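Captioning all-staff video calls for two hard-of-hearing employees: captions lag and drop technical terms

Asked in: Workplace Access > Hearing > Software and captions
Viewed 1284 times
2 answers

We have two hard-of-hearing employees at our Wodport office. Both rely on captions for the all-staff call. The call runs on Birkumance, using the automatic captions that come with our license. There are usually three or four presenters, one of them in a shared meeting room with a ceiling microphone and the others on laptops at home.

Problems so far:

Captions arrive late enough that the speaker has moved to the next slide before the text for the previous one is complete.

Product names and part numbers are replaced with ordinary words. Our own product line, Skoradance, has never been captioned correctly.

Speaker labels are wrong for everyone in the meeting room. All of them appear as the room account.

I have admin rights on the account. I have read the vendor help page and turned on the high accuracy setting, with no change I can measure. Is there a configuration fix, or should I be asking for a human captioner? If the second, how much notice do they need and what do they need from us?
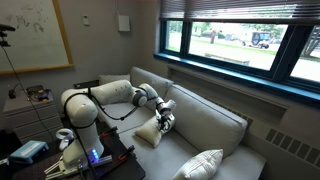
Robot arm gripping a cream-colored throw pillow on a light gray couch.

Answer 1 (accepted)

You have three separate problems and they need separate fixes.

Lag. Automatic captions are usually held back until the engine has enough of the sentence to commit to it. Check whether your account has a setting for partial results, sometimes called live or interim text. With it on, words appear sooner and are corrected in place. Some readers find the corrections tiring, so ask both employees before changing it for the whole account. They may not want the same thing. Also have presenters pause at slide changes. A few seconds is enough in most cases and costs less than any setting.

Terms. Look for a custom vocabulary or phrase list in the admin panel. On our account it sits under the transcription settings and not under accessibility, so it is easy to miss. Enter each product name as one entry. For part numbers, enter the form people say out loud as well as the written form. Keep the list short at first. We loaded our entire parts catalog and the engine began inserting part names into normal conversation.

Speaker labels. One room microphone gives the software one audio source, and many systems will label it as one person. Either have each presenter in the room join from a laptop with a headset and mute the room system, or have each speaker state their name before talking. The headset option also improves accuracy more than the software settings do. Watch for echo if somebody forgets to mute the laptop speakers.

On human captioning: yes, for all-staff calls, and for anything touching pay, benefits, safety or discipline. Automatic text is not dependable enough for content that an employee will be held to.

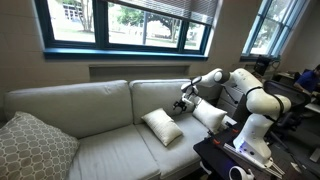
Our provider asks for 10 business days of notice. Shorter bookings are sometimes accepted at a higher rate. Send the following with the booking: agenda, slides, a list of speaker names with spellings, a glossary, and the meeting link with permission to enter captions. Run a connection test before the first call. Assign one person to watch the caption feed during the call and interrupt if it stops. Do not leave that to the employees who are reading it.

Ask whether the provider supplies a transcript afterward, and whether it is edited or raw. Raw is fine for reference but should be labeled as such.

Answer 2

We use Russo for this. It opens in a second window and you can change the text size. Works ok. Not sure if it does speaker names.

Comment on Answer 1, from the original poster

The phrase list was where you said. I added some 40 terms and Skoradance now comes through correctly most of the time. Headsets are on order for the meeting room. One employee prefers interim text and the other does not, and the setting appears to be account-wide. Has anyone found a way to set it per user?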